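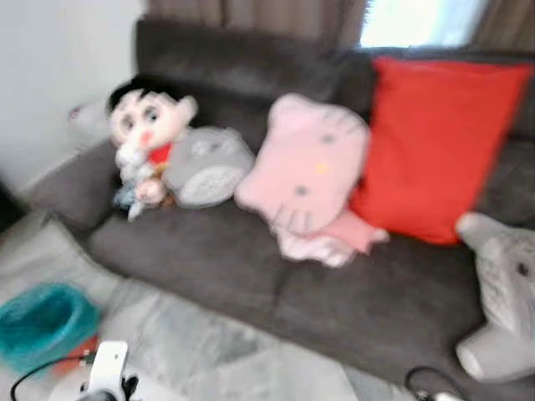
Plush toys and cushions on a fabric sofa, Gutcombe family lounge

Resetting the Lounge Sofa

Staff are asked to reset the sofa at the close of each session.

1. Remove all plush toys, pillows and loose fabric. Place them on a clean surface.
2. Lift the seat cushions where they are detachable and vacuum the seams and the base.
3. Shake out small blankets and check the care label before washing. Printed or stitched faces should be turned inward in a mesh bag.
4. Return the large square pillows first, upright against the back cushions.
5. Seat the largest doll at one end, beside the armrest, with smaller toys next to it – never on top of the backrest.
6. Fold blankets in thirds and lay them flat on the seat.

Toys with open seams go to Lamisi Kpodo for repair. Replacement cushion covers may be requested from the Cullham store, quoting item 191.

Last revised 2026-05-21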